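FOR IMMEDIATE RELEASE
January 20, 2019

Platanard releases Silodo, a trick-taking card game for two teams

New from Platanard: Silodo. Four hands, 37 cards, one odd card left over called the Ra. Whoever takes the Ra picks trump for the next deal. Games run to 12 points, no bidding.
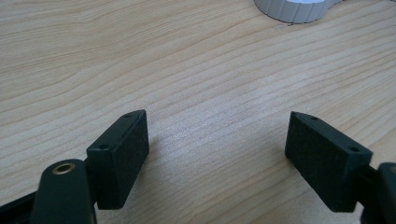
Rules fit on 2 pages, and theres a short version for kids. First printing is 1,961 decks, all numbered. Shipping now to game stores, with a travel size to folow in April.

Review copies: write to the Platanard press desk in Plamitz.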